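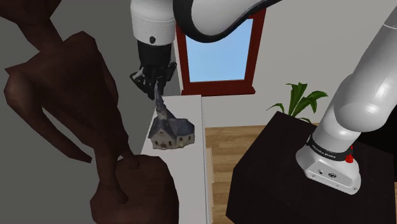 Patik: planning and rehearsal software for arms and hands

6 min read

Patik is the planning package we make at Oberholzer, and it does one job that we think is worth doing slowly and well. You give it an arm, a hand, a room and something to pick up, and it works out how to get the fingers to the thing and away again without knocking anything over. Everything happens in a simulated room first, so you can make your mistakes there, as many as you like, and have a cup of tea while it carries on making them for you.

We started on it in a rented office in Flindthorpe, when most of our work was writing one-off motion scripts for other people's arms. Each script was fine on the day and hopeless a month later, when somebody moved a table. After enough of those we sat down and wrote the thing we wished we'd had — a planner that looks at the room as it stands now and starts again from there.

What you get

The planner itself treats the arm and the hand as one body. Plenty of packages plan for the wrist and leave the fingers to sort themselves out at the end, which is all very well with a simple two-jaw grip but gets you into trouble with a hand that has several jointed fingers. Tall, thin objects are the hardest. A church model with a slender steeple is a favourite test piece of ours, as the obvious way in is from the top and the obvious way in puts the fingertips right where the spire is. Patik will try that approach, score it, and offer you others that come in lower and take hold of the walls or the roof.

The room editor lets you build the surroundings out of plain shapes or bring in your own models. Tables, cabinets, windows, plants and people can all go in. A figure standing or leaning near the table may be as coarse as you please, since the planner only wants to know how much space it fills, and a body made of big flat facets is a good deal quicker to check against than a smooth one. You can set a wider margin round figures than round furniture, and we'd suggest you do.

The rehearsal mode takes one plan and runs it again and again with small changes: the object shifted a little, turned a little, made heavier or more slippery. The standard set is 60 runs. You get back a list of the ones that failed, with a replay of each, and you can stop any replay and drag the arm about by hand to see where it got stuck. This is the part people write to us about most. It's also the part we nearly left out of the first version, which shows how much we know.

The perception side is simpler, and we'd like to be straight about that. Patik can make a pretend depth picture from any viewpoint in the room, with as much speckle and drop-out as you ask for, so you can find out whether your own object finder copes. It comes with a basic finder of its own. If you have a good one already, keep using it.

Arms and hands

Version 6 comes with 39 arm and hand pairings set up and ready to load. Adding another takes a description file and an afternoon, or a bit longer if the hand has joints that pull on one another. We're happy to look over your file if you send it in.

What it won't do

Patik won't tell you that a plan is safe to run near people. It gives you a plan and a record of how that plan behaved in rehearsal, and the rest is for your own checks on the real machine. It doesn't model cloth or liquids either, and cables only in a rough sort of way.

Price

A single-seat licence is £1,846, with a year of updates included. After that the software carries on working for as long as you want it, and updates are optional. Teaching labs should write to us at the Fludstead office before buying, as we have a separate arrangement for classrooms.

Comments

benchtop_ed
Does the wider margin apply to the elbow as well as the hand? Ours tends to swing out on long reaches.

Oberholzer support
It does, from the base all the way to the fingertips. You can set it link by link under Room, then Margins.

marrowfat
Moved over from our own scripts in the spring. The replay dragging is lovely. I'd still like a way to name the failed runs, though!

tin_kettle
Seconding names for failed runs. Also, can the room editor please remember my last viewpoint?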